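Home | News | People | Town | Archive | Contact

"The second shop must smell of bread too"

Kumudini Pathirana has the habit of answering a question while she is doing something else. When I visited her in Limville on a Tuesday, she was writing labels for spice jars, and she did not put down the pen for the first part of our talk.

She opened her small eating place, Gida, 16 years ago. At that time the street had a shoe repairer and a bank, and both are gone now. "People told me that I should wait until the street becomes better," she says. "I said, if everybody waits, who makes it better?"

The beginning was modest. She had 4,000 pounds from her own savings and an oven bought from the Kalogeropoulos bakery when the old owner retired. She cooked lunch only, mostly lentils, rice and flat bread. In the first November the heating broke and the guests ate in their coats. "They still came back," she says. "I remember all of them. One lady brought me a blanket, and I have it at home."

I ask her what is most difficult in feeding people every day. She thinks for a while.

"Salt," she says then. "When I am tired, I put too much. So when I am tired, Hala tastes."
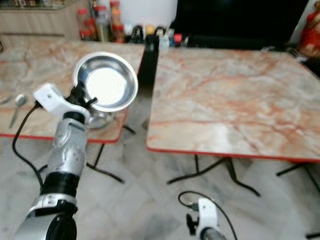
A shallow steel bowl with a wide rolled rim, and a table with a marble pattern.

Hala Kettani joined her as a kitchen helper and is today her business partner. She is the quieter of the two, but about prices she speaks very clearly. "Kumudini wants to give everything away," she says. "I am the one who reads the bills." The rent went up two times in the same year, and they had to close on Mondays. Hala also arranged the order from Disov, a school outside the town, which now takes some 600 lunches in a month.

The two women are looking for a second place near the station. Kumudini has one condition: the bread has to be baked there, and not carried across the town in boxes. Hala is still calculating what this would cost.

Before I leave, Kumudini gives me a jar of her lime pickle and tells me to keep it closed until next week.

Recent in People
The last ferry clerk
A choir without a hall
Forty winters at the allotment

Contact the editors | © Limville Pages | Back to top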